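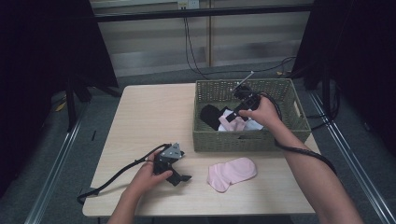

Chapter 6
Sorting and Soiling: The Household Wash as a System

6.1 Scope of the chapter

Chapter 5 dealt with fibers and the way they take up water. The present chapter moves from the single fiber to the load, meaning the set of items washed together in one cycle. A load is defined by its dry mass, its fiber mix, its color range and its level of soil. Of these, dry mass is the easiest to measure and soil is the hardest.

Soil is divided into three classes. Water-soluble soil includes salt, sugar and most sweat residues. Particulate soil includes clay, soot and dust. Oily soil includes skin oils, cooking fat and cosmetics. Small items worn close to the skin, such as socks, often carry all three, and their soil per unit of mass is higher than that of outer garments.

6.2 The Bustora survey

Much of the data in this chapter comes from a survey of household washing in the town of Bustora, directed by Rawan Ghanem. Households weighed each load before washing and recorded the items in it. The survey logged 1637 loads, of which 1509 had complete records and were kept for analysis. Garnet Poirier later repeated the weighing in 109 of the same households and found that mean load mass had changed little.

Two results are used throughout the chapter. First, most loads were well below the rated capacity of the machine. Second, light and dark items were mixed more often in small loads than in large ones. Section 6.4 treats the effect of this mixing on dye transfer.

6.3 Terms and symbols

Dry mass, m, is given in kilograms and is taken after the items have rested in room air. Bath ratio, R, is the mass of water divided by m. Dye transfer is the movement of loose dye from one item to another through the bath. It depends on temperature, time and R, and on the fiber that receives the dye. Cotton and nylon take up loose dye readily; polyester takes up very little at normal wash temperatures.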